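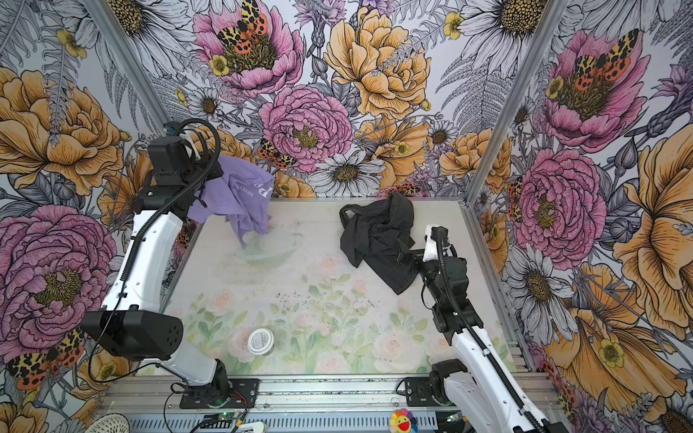 A lavender T-shirt and a black garment at the table with roses.

How to wash dark and light clothes so the colors stay

By Sun-ja Kong, June 2020

When I moved to my first apartment I put everything in one machine, and in February all my white towels became gray. Since then I follow the same steps every week.

What you need: a mild liquid detergent, a mesh bag, white vinegar and an old white cloth.

1. Read the label inside the garment first. If it says cold, believe it.

2. Make the color test for anything new. Wet the white cloth, press it on an inside seam for one minute and look. If the cloth has color on it, wash this garment alone the first two times.

3. Sort in three piles - whites, pale colors, and darks. Lavender and light pink can go together. Black goes with navy and dark brown.

4. Turn T-shirts inside out. Close the zippers and empty the pockets.

5. Fill the drum only until your hand still fits on top of the clothes. Mine takes a load of 26 shirts if they are thin, but then the rinse is poor, so I make two loads.

6. Choose cold water and the short program. For darks I use a slow spin, because my machine leaves hard creases at high speed.

7. Take the clothes out soon after the end. Dry the dark ones in the shade.

If a pale shirt already took color from another one, do not put it in the dryer. Soak it overnight in cool water with detergent, then wash again. Vinegar I use only in the rinse, half a cup, and never together with bleach.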